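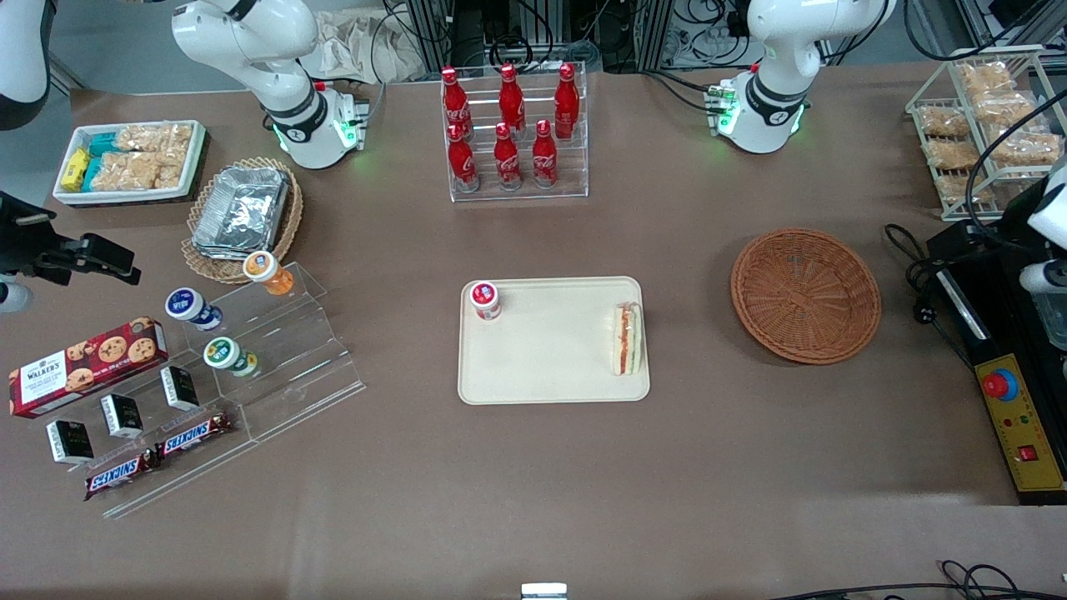 Figueroa

Private banknotes of Flasholm

The private banknotes of Flasholm are a series of paper notes issued by the Clarnska Harbor Company for use on the island of Flasholm. They were printed in three values, one, five and ten crowns, and were accepted at the company store, the ferry office and the island's two inns. The notes were never legal tender on the mainland, although traders in the port of Clarnska often took them at a small discount.

Background

Flasholm had no bank, and coins were always short there in the fishing season. Crews were paid at the end of each trip, and the company had to bring in silver by boat from Clarnska. When bad weather stopped the boats, wages went unpaid. The company first tried handwritten vouchers, but these were easy to alter and wore out quickly. It then ordered printed notes from a stationer in Clarnska.

Design

All three values share one layout. The front has a view of the harbor in an oval at the left, with the value in words across the center and the serial number at the lower right. The back is plain except on the ten crowns, where it has a border of rope and a printed warning against forgery. The one crown is printed in black, the five crowns in green and the ten crowns in brown. The paper has no watermark. Each note was signed by hand in the company office before it was released, and unsigned examples are known as remainders.

Two varieties of the five crowns exist. On the first, the word "Harbor" in the company title is set in small capitals. On the second, it is set in the same type as the rest of the line. The second variety is the more common.

Issue and withdrawal

The company's ledger records 4000 notes of one crown and 3000 of five crowns. The page for the ten crowns is missing, and the size of that printing is not known. The highest serial number seen on a ten crowns note is 173, which suggests that few were made.

The notes were called in after a mainland bank opened a branch on the island. Holders were given until the end of July to exchange them at face value. Notes handed in were cut at one corner and burned, but a small number of cut notes escaped and are now collected in their own right.

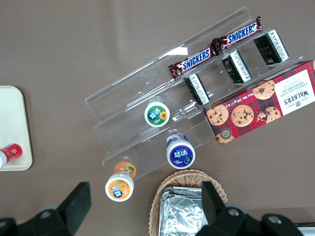 According to the Trivoteo catalog of island paper money, the cut notes should be listed apart from the regular issue, on the grounds that they had ceased to be money once the corner was removed. Other lists treat the cut as a form of cancellation and price these notes as damaged examples of the same type.

Surviving examples

The one crown is found fairly often, usually in worn condition with splits along the center fold. The five crowns is scarcer. The Trivoteo catalog records 26 signed examples of the ten crowns, most of them with repairs. Remainders of the one crown turn up in better condition, as a bundle was kept in the company office and later sold with its furniture.

Forgeries

Forged ten crowns notes were made while the series was in use. They can be told by the rope border, which has a gap at the upper left, and by the serial numbers, which are printed too close to the edge. Some remainders of the one crown have had signatures added in modern ink to pass them as issued notes. The ink on original signatures has usually turned brown.

See also

Company scrip
Remainder (banknotes)
Coinage of Clarnska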